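Do I need to iron napkins before I send them to Dorham for hire returns?
Please don't! A shake to get rid of the crumbs is plenty, and we do all the washing and pressing ourselves – even the candle wax, bless it.

How long can I keep my order?
Hire runs for four days, and you're very welcome to add another two if you ring us first.

Can I send everything back unfolded?
Of course you can, a crumpled heap is quite all right with us.
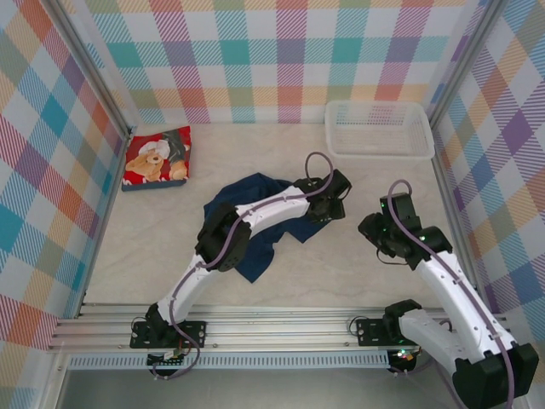

Do you deliver on Saturdays?
We do, until 3 pm.

18 shares · 2 comments
Contact us | © Dorham Table Linen | Back to top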